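3.2 Shelf type and crumb retention

Open wire shelving is common in small bakeries, but its effect on cleaning time has received little attention. We compared two shelf types, solid sheet and parallel wire, at the Nirnier site. Each shelf received 80 g of dry bread crumb, spread by hand through a sieve. Shelves were then brushed for a fixed period and the crumb still on the surface was weighed. Crumb that fell to a lower level was collected and weighed separately, following Bugti's earlier protocol.

Wire shelves held less crumb, but much of the loss moved down to the next shelf or to the floor. Total cleaning time therefore depends on the number of levels and on the height of the lowest one. The general layout considered here, with two wire shelves and the lower one just above the floor, is shown in Figure 2.
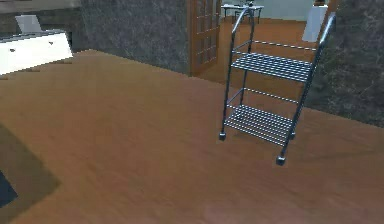

3.3 Floor sweeping

Floor crumb was swept toward the drain side and weighed after each run. Runs with a damp floor were excluded.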